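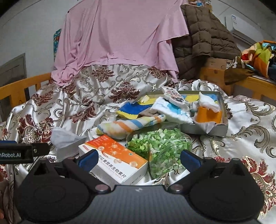
Chapter 2
When the Gripper Is Wrong About Its Own Width

What you will learn in this chapter
How a two-finger gripper knows how far apart its fingers are
Why a small error in that number can go unseen for weeks
How soft goods hide faults that hard goods show
What to do with records made while a fault was present

Words to know
zero point, finger pad, linkage, offset, near miss, quarantine

A gripper with two fingers has one number that matters more than any other: the width of the opening. When the fingers touch, the number should read zero. When they are fully open, it should read the widest opening the linkage allows. Everything in between is worked out from the position of the linkage, and the pads on the ends of the fingers are assumed to be where the maker put them.

This chapter is about a case in which the pads had moved.

The case at Esteban

Vumach ran a training room at its Esteban site, where workers used hand-held grippers to tidy, sort, and pack household goods. The grippers recorded the width of the jaws while people worked. The records were then used to teach Clamel, a packing arm with the same finger pads. Clothes, cartons, bags, and wrappers were laid out on beds and tables, mixed together the way they are in a home.

In January, a Clamel arm on the test line crushed the corner of a carton. The arm was stopped, the carton was thrown away, and the event was written down as a bad pick. A few days later it happened again. That same week the arm closed on the cord of a drawstring bag, pulled, and tipped over the box next to it. A worker had her hand near that box. She was not hurt, and the log for the day says only "box fell."

The second and third events should have stopped the line. They did not, because each was treated as a problem with the object: a weak carton, a loose cord. Alfredo Mercado, the technician who looked after the hand-held tools, was the first to ask whether the records themselves were wrong. He closed an empty gripper until the pads touched and read the width. It said 2 millimeters.

The cause was simple. The adhesive behind one pad had softened, and the pad had crept inward on its finger. The pads now met early, with the linkage still partly open. Every width the tool recorded was 2 millimeters too large, and the arm's own settings had been adjusted to agree with those records. When the arm was later fitted with new pads and reset to zero, the adjustment stayed in the software. The arm then closed tighter than it should have on every pick.

Why soft goods hid the fault

A sock can be squeezed by 2 millimeters more than planned and still look like a good pick. So can a towel or a bag of packing paper. A carton cannot. Most of the items used at Esteban were soft, and most of the picks looked fine on review. Mixed work also made checking harder — a reviewer watching cloth fold and slide has little to measure against.
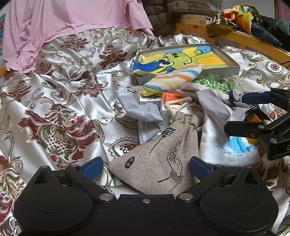
Figure 2.1 A burlap drawstring bag between open jaws, with a second gripper at work on the right.

Look at the cord at the neck of the bag. It is thick compared with the woven cloth around it. If the fingers close on the bag, they meet a soft load. If they close on the cord, they meet something narrow and firm that is tied to the rest of the bag. The width reading is the only sign the software has of which one it is holding, so an offset in the width can turn a correct decision into a wrong one.

Work with more than one gripper adds a further risk. Two tools reaching into the same pile may pull on opposite ends of the same thing. Neither width reading will show this.

What was done with the records

Vumach quarantined 163 recordings made with the faulty tool. To quarantine a record means to set it apart so that it cannot be used, without deleting it. The date on which the pad began to move was never found, and some of the recordings set apart were probably good.

The site also began a zero check using a form called the Ornness sheet. The steps are short:

1. Clear the jaws and wipe both pads.
2. Close the fingers until the pads touch. Keep your other hand away from the linkage.
3. Write down the width shown.
4. If it is not zero, tag the tool and take it out of use.
5. Do not correct the number in software until the pads have been inspected.

Step 5 is the one most often skipped. Section 2.2 explains how to inspect a pad and its mount, and what a worn pivot pin does to the same reading.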